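Gastadholm Workshop Units – monthly walk-round, Unit 2
Month: January
Start 15:22, finished before dark, just

Comments go under each item. OK / Not OK / See note.
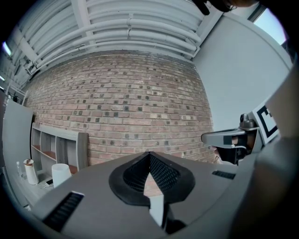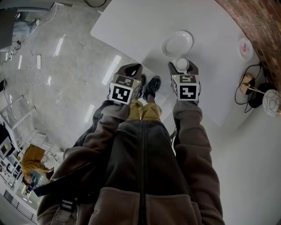

1. Front door and escape route
OK. Door opens fully, closer still slams. Mat curling at one corner – tape it or bin it.

2. Rear fire exit
Not OK. Bar stiff, needed a shoulder. Pallets outside again, moved them myself. Path has to stay clear to 700 mm at the very least, more if we can get it. Told Zustlow by email, no reply yet.

3. Extinguishers
See note. Water one by the sink fine, pin and tag in place. CO2 by the fuse board has gone off its bracket and is sat on the floor. Tag out of date. Hartono to collect and swap.

4. Emergency lights
Flick test only. All came on except the one over the stairs. Same as last month!! Needs a new battery, not another sticker.

5. Sockets and leads
Mostly OK. One extension plugged into another extension behind the kettle, taken out. Heater lead nicked near the plug, heater now in the locked cupboard untill someone fits a new flex.

6. Floors
Gritty by the door, swept. Leak stain near the back wall is bigger, roughly a dinner plate now. Bucket not needed so far.

7. First aid box
Plasters low. Eyewash in date. Burn gel missing, empty sleeve left in the box – please dont do that.

8. Toilet and kitchen
Hot tap OK, cold tap drips. Fridge needs a clean.

9. Alarm panel
Zusora panel showing normal. Call point by the stairs tested, sounder loud enough upstairs.

To chase before next walk-round: item 2, item 3, stair light.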